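Thu Mạch talks with her hands, so it took us a while to get past the coffee. I'd come to ask about play kitchens, which she has been buying, sorting and mending for four years — first for her own kids, now for the toy library she runs with her friend Yến Bùi in Breveck.

"People think it's all about the big stove," she told me. "The stove is furniture! Kids want the stuff that goes on it."

So what do they fight over? "Lids," she said, and then laughed for a good long while. "Anything that comes off and goes back on. I had two sisters in January who passed one lid back and forth all morning and never cooked a thing."
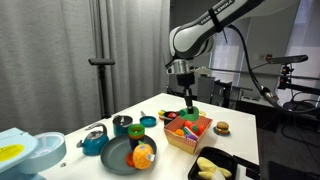
Color is something Thu has opinions about, and I got all of them. She used to buy every shade going, and the bins looked like a spilled bag of candy. These days she likes a set that hangs together, and I can see why: a teal kettle, a teal pot and a little teal frying pan, all with gray handles or trim, look like they came out of one kitchen, and the big dark gray plate sits nicely with them. "Then you throw in one bright green thing and that's what they grab," she said. Yến is the one who mixes in dollhouse pieces, toy toilets included. "I kept moving them to another bin," Thu said. "She kept moving them back. Yến won."

I asked what she'd tell a parent starting from nothing. "Get a kettle. Everybody can pour tea, even the two-year-olds. Then a pan. Wait a bit before you buy anything else."

The library opens again on 2nd May, and Thu still has a box of plates to wash.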